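Ticket 2159
Queue: Demonstration standards / desk clearing
Opened by: Kayode Etim
Assigned to: Nelly Cuadros
Site: Lumholm, office floor
Status: Closed, rule text changed
Date opened: 2023-03-28

Summary
Episodes of the task "clear desk into bag" fail the rule check at step 4 (bag opening). Of 59 episodes in the batch, 18 were rejected. The operators say they followed the sheet.

Reported by Kayode Etim
The Trorkitz checker returns "R4: opening not held by both hands" on the rejected episodes. I watched a few of them through. Both hands are on the bag at the start, then one lets go to pick up the next item, and the flag goes up when the item drops in. The sheet says "keep the bag open with both hands". Nobody can do that and pick anything up.

Comment, Nelly Cuadros
Confirmed. R4 was copied from the Flaswood sheet, where the bag hangs on a stand and the two-hand hold is only used for lifting it off. There is no stand at Lumholm. Please do not re-record anything yet.

Comment, Duván Urrego
Checked three other causes before we touch the rule.
Checker version: same on both sites.
Lighting: no difference between passed and rejected episodes.
Bag type: thin translucent bags do confuse the rim detector when the rim folds inwards. That explains two of the 18. The other 16 are the rule itself.

Comment, Gilberto Nina
I was an operator on this batch. Those of us who passed were putting the bag down flat, clearing a handful, then lifting it again with both hands. Slower, and the bag slides. If that is what is wanted, the sheet should say so. I would also like it settled whether cups go in before tissue or after. I have been told both.

Comment, Nelly Cuadros
Order of items is free. It was never in the rules and should not be taught as one.

Proposed wording for R4:
4a. Open the bag with both hands above the desktop, opening towards the camera, before the first item goes in.
4b. While collecting, one hand may leave the bag. The other keeps hold of the rim.
4c. Return both hands to the rim for a check view at least once while loose items are still on the desk, and again at the end.
4d. Only rubbish goes in. Cases, holders and anything fixed to the desk stay where they are. If in doubt, leave it.

Comment, Darmawan Halim
Agreed, with one change. 4c needs a length or the checker cannot test it. I have set it to 50 video frames. Rule file updated and the batch run again: 57 pass. The two that fail are the folded rims, moved to a separate ticket under Chambi.

Comment, Kayode Etim
Sheet reprinted and the old one removed from the desks. Reference still for 4c attached. Full review of the R-series stays planned for April.

Resolution: rule corrected, no re-recording needed.

Attachment (1)

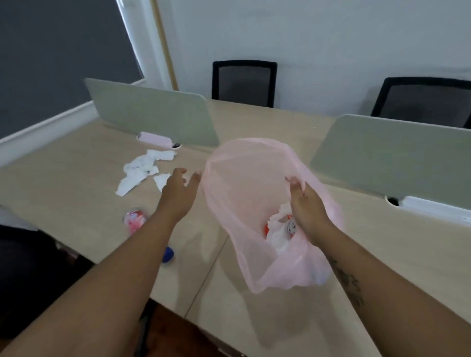 R4c check view: both hands on the bag, tissue and cup still on the desk.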